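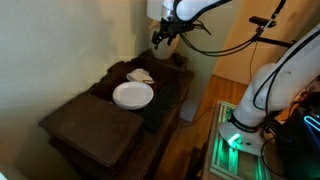 Good evening, and thank you for coming out on a Wednesday. My name is Savvas Makris and I will speak for 21 minutes about couples who met by mistake. I mean a wrong number, a letter put through the wrong door, a seat taken on the wrong coach. I started to collect these stories after I moved to Lisomstead, where I knew no one and listened a lot to other people on the bus. Most of them begin at home, in a very plain moment. Think of a dark side table with a plate on it, a napkin left in a heap and a keyboard lying at an angle, and then a message arrives which was meant for another person. Do you answer or not?

(Wait. Let them think. Do not rush to the next part.)

First story: the parcel. A woman in Ovton received a box of seed potatoes. The name on it was hers, but the street was wrong by one letter. She walked over to the right street and knocked at seven doors. At the last one was a man who had the same surname and no potatoes. They have been married for a long time now and they still argue about who should pay the postage.

(Small laugh here, if it comes. If not, go on.)

Second story: Ezequiel Segura. He gave me permission to use his name. Ezequiel wanted to ring his dentist in Casado and he changed the order of 2 digits. A lady answered. He apologised, she said it was no trouble, and then he asked her whether she knew a good dentist. She did. He went to that dentist for three years before he rang her again to say thank you.

I asked him why he waited so long. He said, "I had no reason to ring. My teeth were fine." Please remember this answer, I will come back to it.

Third story: the long one. Two people wrote to each other after an email went to the wrong address. Over the years they sent 3,579 messages. She printed all of them and he kept none. When they finally met, at the railway station in Iler, they had very little to say for the first hour. She told me she nearly took the train back.

(Drink water. Check the time. If it is late, leave out the next paragraph.)

There is also the shorter story of the two umbrellas. Same colour, same café, exchanged by mistake in March. They met to change them back and became good friends, but not a couple. I include it because people always ask me if it can end so.

Now back to Ezequiel. What I like in his answer is that he was not looking for anyone. In my notes this comes again and again. The people were polite to a stranger for one minute, and many of them had forgotten it by the evening.

Questions now. If you have a story of your own, please tell me after, by the door. I write slowly, so bear with me.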